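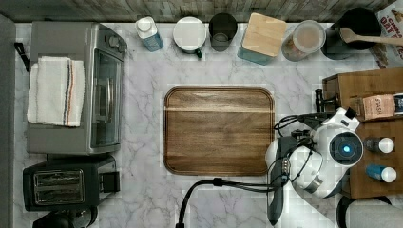
Counter setup with the arm at the right and the cutting board in the middle.

Beltetti Counter Planner

Motion planning and scene tracking for a single arm working over a kitchen counter. The code covers camera calibration, object pose tracking, grasp selection and the trajectory server. It does not include the low-level arm driver, which lives in the Surkov repository and has to be built first.

Status: used daily, interfaces still change. Tag your own branch before you update.

Install

Clone next to surkov, run make deps, then make all. The planner and the tracker build as separate processes. If you only want to replay logs, make replay is enough and needs no GPU.

Running

1. Start the Surkov driver and wait for "ready".
2. Run calibrate_board. It takes 5 poses and writes board.yaml.
3. Start the tracker, then the planner.
4. Send goals through the goal port or from the Cardoso panel.

Settings worth knowing

plan_timeout_ms: 800. Lower values cause more failed plans near the back of the counter.
max_iterations: 3000. Applies to the sampling planner only.
smooth_window: 7. Must be odd.
keepout_file: path to the static obstacle list.
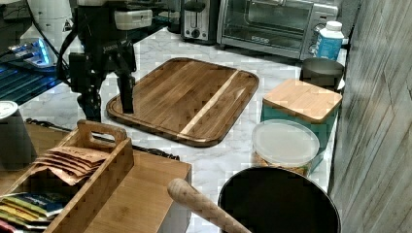
The keepout list is what most new users get wrong. Each entry is a box in the board frame with a padding value, and the planner treats it as solid. Tall items need their full height, so measure to the highest point. The bamboo caddy, for instance, has a carrying handle that rises above its sides, and a box fitted to the sides alone lets the gripper plan a path through the handle. The same applies to the appliances along the back of the counter. Cables are not modeled at all. Route them before a run and keep the joint limits in limits.yaml tight.

Known issues

Clear plastic containers give poor depth. Enter them by hand in the keepout file.
The tracker sometimes swaps labels on two boxes of similar size.
Replaying logs made before the October format change needs the --old-stamps flag.

License

Code is under the Kundevberg lab license, see LICENSE. Model weights have separate terms in weights/TERMS.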